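How to Set Up a Plain Backdrop and a Black Tabletop for Close-Up Work

I've been setting up little tabletop stages for years now, first for my own craft pictures and later for anybody in the family who wanted something to look nice on a screen, and the question I get most is how to keep the background calm. It takes a free afternoon, a table, and a bit of patience with the iron!

Start with the table. Mine is an old Larach desk with a black top, and I love it, though black does show every speck of dust. Wipe it down with a barely damp cloth, then go over it again with a dry one, and don't put anything back on it until you've looked across the surface from a low angle with a lamp on.

Next comes the backdrop. I like green, a good flat one with no shine to it. Buy it wider than you think you need (mine is 200 cm across, and I wouldn't go smaller), press it well, and hang it from a rail so the bottom drops behind the back of the table. Clip one corner, walk to the other side, pull gently, and clip again. If you still see ripples, steam them out while it hangs.
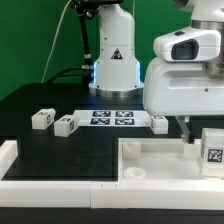

Green backdrop running the full width behind a black tabletop.

Now for the cables, which is where I always lose half an hour. Pale cords stand out terribly against green, and black ones nearly vanish on a black top, so I send the dark ones along the table and try to bring the white ones down outside the view. Leave a little slack in anything that has to move.

Printed sheets and other flat paper go on last. Lay them toward the back, press the corners down, and check that no lamp is bouncing off them. I use two Mahawong lamps, one on each side, set a bit higher than the things on the table.

Then step back and have a good long look before you begin. I usually find one more piece of lint.

Updated July 2025 with a note on rails: the clip-on kind works fine for cotton, but heavier cloth wants a proper pole.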